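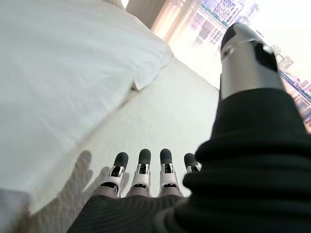
Page 2 of 3

Rules for hand robots on beds?

Sedgwick_ops
We're starting bed making trials with a four finger + thumb hand, rubber tips, fabric glove on the palm. Is there a written rule for working on white linen? Site lead wants something by Sunday, July 29, 2018. Cant find one.

Achilleas Vrettos
No single standard I know of. Our house rules at Nivura - wipe the tips before every bed, glove gets washed daily, nobody within reach while the arm is live. Stop button on the door side. Check finger joints for snagged thread after each run, log it. We've done 162 beds that way since February. Write your own risk assessment first, do not copy ours.

grurora_fan
just put a towel down lol

Trivesance tech
Towel bunches up, dont. Agree with Achilleas on the log. Also set a grip force limit and lock it so teh operator can't change it mid run.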